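Motion blur, head yaw, and what we stopped throwing away

Posted in April by Itsuki Ueda
4 shares | 2 comments

The previous post ended with the policy stalling whenever the base turned between the counter and the table. Several people wrote in suspecting the action head. I suspected it too and spent most of a month there. The fault was in the data filter.

Our filter, inherited from the Hesden codebase, scores each head-camera image by the variance of its Laplacian and drops everything under a threshold. It was written for a fixed overhead camera, where a low score usually meant a focus problem. On a head that moves, a low score mostly means the robot is turning. We were deleting the turns.

The kitchen set has 734 teleoperated episodes with two arms, mostly moving tableware between surfaces. With the filter on, 243 of them lost at least one contiguous second. Daiane Medeiros plotted the gaps against base yaw rate, and nearly all of them fell on the fast part of a turn. The approach segments, where the arms are up and the base is nearly square to the counter, came through intact.

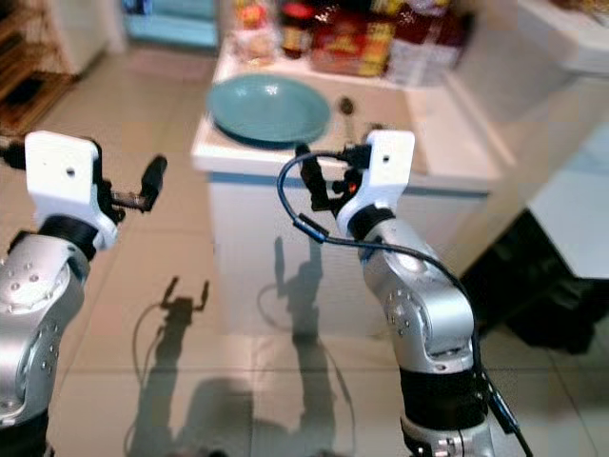 The policy therefore saw plenty of approaches and almost no transitions. At run time it reached the end of a pick, began to rotate, and got observations unlike anything it had been trained on. It responded with near-zero base velocity. The image then sharpened, it started rotating again, and the cycle repeated. On the logs this looks like a limit cycle with a period a little over a second.

Changes made:

Filter removed for the head camera, kept for the wrist cameras. Gaps in the wrist streams are short and we fill them by holding the last good image.

Yaw rate added to the proprioceptive input, normalized per episode. Per-dataset normalization was worse. I don't have a good explanation for that.

Synthetic horizontal blur on sharp images, kernel length drawn from the measured yaw rate distribution. Dalibor Murín argued for a uniform distribution. We tried both and the difference was inside the noise.

Chunk length reduced to 10 steps. This was meant to be temporary.

For evaluation we ran 253 trials over the counter-to-table task with randomized start headings. The stall is gone in all but the widest turns. Grasp success did not move in either direction, as expected, given that the gripper is nearly always working from a stationary base. Removing the filter accounts for most of the gain, and synthetic blur on top of that adds little. If you have real blurred data, I would not bother with the augmentation.

One caution on labels. An annotator asked to mark object positions during a fast turn will guess, and the guesses are biased toward where the object was in the previous sharp image. We now leave those intervals unlabeled and let the auxiliary loss skip them.
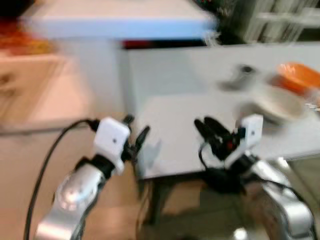

Cleiton Brandão asked whether the same result would hold with a rolling shutter, where a fast yaw adds skew as well as smear, and whether a shorter exposure would have been a cheaper fix than retraining.

On the shutter, I don't know. All of our head data so far is global shutter. Shorter exposure we did try, in the evening, and the noise in the shadows under the counter cost us more than the blur did. With better lighting it may be the right answer. The filter would still need to go, as it also drops low-texture views such as a blank cabinet front at close range.

Next is the Wongsuwan split, which has narrower aisles and longer turns. The config diff is small and I will put it up once the chunk length is settled.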